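I want to write a small thread about cooking in a rented room without a real kitchen. I have done it for two winters now, and maybe it is useful for somebody who moves this February. 1/

My room in Huden has a sink, a small fridge and one good socket. The contract says no gas and no hot plate. A toaster oven is allowed, I asked the landlord twice and he wrote it in the contract. Please ask also, before you buy. 2/

The first thing I learned: foil trays are your friend. A normal baking dish from my mother's house did not fit through the door of the oven. I measured it only after I carried it 200 kilometers on the train. 3/

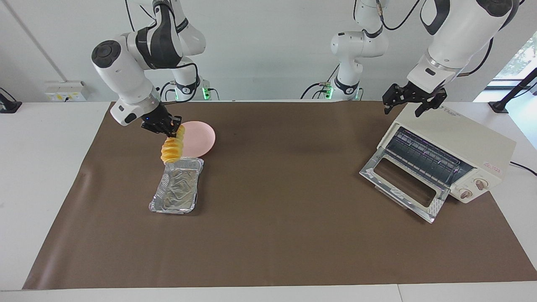 Foil tray, pink plate, toaster oven. A table cover under everything.

Cover the table. I use thick paper or an old mat, and I change it when it has too much oil. The deposit for my room was 857 and I would like to see this money again. 4/

What I cook most: potatoes, carrots, onions, whatever is cheap on Saturday evening when the market in Litport is closing. Cut everything the same size. If one piece is big and the other is small, you will eat one raw and one black. 5/

Fish is possible, but please think of the person who lives behind the wall. I made mackerel one time. There was a note on my door. 6/

Bread from yesterday becomes very good again. Put a little water on the crust with your fingers, then a few minutes in the heat. I do this more often than real cooking, to be sincere. 7/
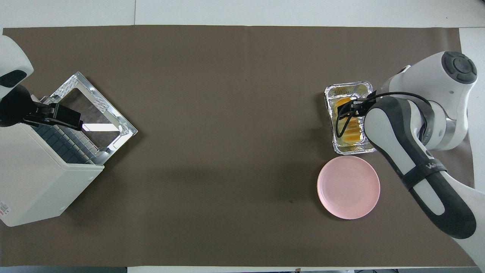 Door folded down, wire rack inside.

Leave free space in front for the door, and do not push the back against the wall. My first place for the oven was a shelf, and this was a bad idea. The shelf became brown on the upper side. 8/

About cleaning: wait until it is cold, pull out the rack and wash it in the sink with soda. For the glass I use a wet cloth and patience. 9/

Somebody asked me if it is cheaper than the canteen. For me yes. I wrote down my food for 52 weeks and the oven paid for itself before the spring. The canteen has better soup, I must admit. 10/

Next time I will write about rice without a stove. If you have a recipe that fits in one small tray, please put it in the replies, I read all of them. 11/11

Contact | © 2022 Fimport | Back to top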